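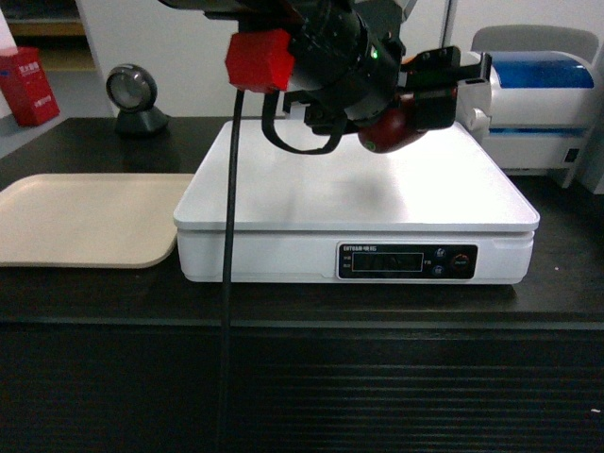 **Figure 3.** Weighing station: digital scale with a flat square platform, and a beige tray to its left.

### 3.2 Weighing single fruit

Household weighing turned out to be a lovely thing to study, far richer than we had hoped. The Naselbridge set holds 1,268 weighings of single items, most of them apples, onions and lemons. A wide, flat platform (Figure 3) suits round fruit less well than a bowl does, and people adapt to it in delightful ways – some set the fruit down stalk first, others keep a fingertip near it until it settles.

We logged a weighing as complete once the reading had held for 5 seconds. Walczak's earlier Bomau study used a shorter wait and lost many of the lighter items, so the longer one was well worth the patience. Trays were kept beside the scale throughout, following the Haddad layout.

What pleased us most was how steady the placing became with practice. By March, even our newest participants were putting fruit close to the middle of the platform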